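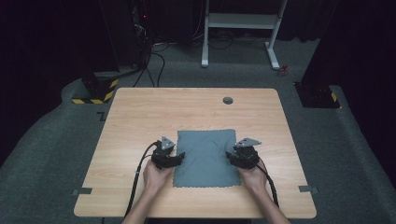 A gray-blue cloth with zigzag edges, flat on the table and still a little wrinkled.

October | By the Stondale Household Desk

Pinking shears are back, if you believe the Salberg craft crowd. Cut your own cleaning cloths with a zigzag edge, they say, and you can skip hemming forever. I have my doubts.

A zigzag edge slows fraying. It doesn't stop it, and on a loose weave it may not slow it much. Before you cut up 60 squares, cut 2 and run them through the wash a few times. Trim the threads and see what size you have left.

Then there's folding. The Mosquera method wants every cloth smoothed flat and folded in thirds, corners matched. Fine for a napkin. For something that's going to wipe the stove, I fold once and shut the drawer — the wrinkles have never hurt the stove.

Tightly woven cotton is worth a try. I'd leave the old T-shirts alone.

Comments

Mine lasted one winter. Hemming the next batch.

Garnico sells the shears but they're stiff. Try them in the store first.

Thirds fit my drawer better, sorry!

Contact the Stondale newsletter | Back to top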